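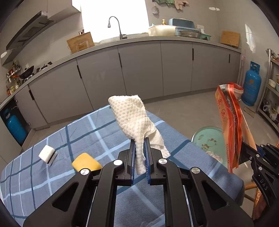 Towel handling, kitchen station - pre-run inspection
Lununum trial, December
Inspector: Zuzana Bartoš

1. Finger pads - OK. Blue ridged pads seated, towel pinched between them.

2. Linkage screws - OK. Retorque after 2000 cycles; counter reads 592.

3. Work surface - COMMENT. Tablecloth can bunch under a low approach. Keep both sponges off the fold area.

4. Grip on waffle weave - OK for lift. Held 10 lifts without a slip.

5. Fold to square - FAIL. 4 attempts, no usable edge found. A person still has to start the fold.

6. Gas cylinders - COMMENT. Confirm valves closed before any unattended run.

Release: supervised lifting only. Folding stays manual - E. Dunbar to review item 5.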